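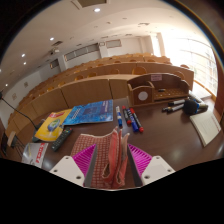

Wondia Hand Gripper, Build Kit and Spare Parts

The Wondia is a gripper you hold in your own hand and work with your own fingers. It has two soft ribbed fingers, two white mounts, a trigger, and a place to bolt a camera so your arm has something to show for the afternoon. It started as a shared workshop project and is now sold as a kit, mostly so that we could stop mailing people free screws.

You build it yourself. If you have put together a flat-pack bookcase and are still on speaking terms with whoever was holding the other end, you will be fine.

What's in the bag

Two printed finger mounts, white, with the hole pattern already cleared
Two flexible ribbed fingers, magenta
Dark gray edge strips for the fingers
Handle halves, left and right (they are marked, please look)
Trigger, linkage and return spring
Camera plate
Screw bag, with a couple of extras for the ones that go under the bench

Not in the bag: camera, hex keys, patience.

About the fingers

The ribs go on the inside. We mention this because Radomír Michalík, who drew the fingers, put his first pair on backward and used them that way for most of December. They worked well enough that he argued it was a feature. It was not a feature, and the manual now has an arrow on page 5.

The fingers bend around whatever they close on, so they suit things with no proper shape: cloth pouches, half-empty bags, rolled socks, a sandwich if you are quick. They will also take markers, remotes and small boxes. Thin paper lying flat on a table is a different matter. You can get it with practice, or you can slide it to the edge and cheat like the rest of us.

Magenta is the only color. Miloslav Kolář bought 600 meters of the filament at a price he still won't discuss, and until it runs out the question is closed. If you print your own, the files come with the kit and you may have any color your conscience allows.

The mounts

The small round holes in the mounts are there for adding your own bits. People have hung sensors, tape flags and cable clips from them. Use the screws supplied or the same size from a hardware store. Don't drill the holes wider. The wall between them is thin, and the crack always runs toward the one you needed.

Specs, such as they are

Maximum opening: 105 mm
Rated for: over 1,000 open-and-close cycles per set of fingers, if you don't leave them on a dashboard
Power: you
Assembly: one evening, or two if you are also watching something

Spares and add-ons

Finger pair, magenta. Fits all versions.
Mount pair, white. Fits all versions made after we moved the holes.
Kurow trigger spring. Stiffer than the stock one. Good for heavy objects and for building one oddly large forearm.
Protero camera plate. Tilts. The stock plate does not, and has never claimed to.

Known trouble

Fingers close unevenly: one linkage arm is probably upside down. Take off the left handle half and compare the two arms.

Trigger sticks: loosen the pivot screw a quarter turn. If it falls out, that was more than a quarter.

Fingers slip on glossy plastic: wipe the ribs with dish soap and water and let them dry. Skip the solvents. Radomír has already run that test and the smell stayed with us.

Ordering

Kits are packed at the Kuruc workshop in small batches. The current batch went on sale Jul 1, 2019, and spares ship with it. If the button says sold out, leave your email and we'll write when the next lot is bagged. Returns are accepted for any kit with the screw bag unopened. Once the screws are out, you own them, wherever they are.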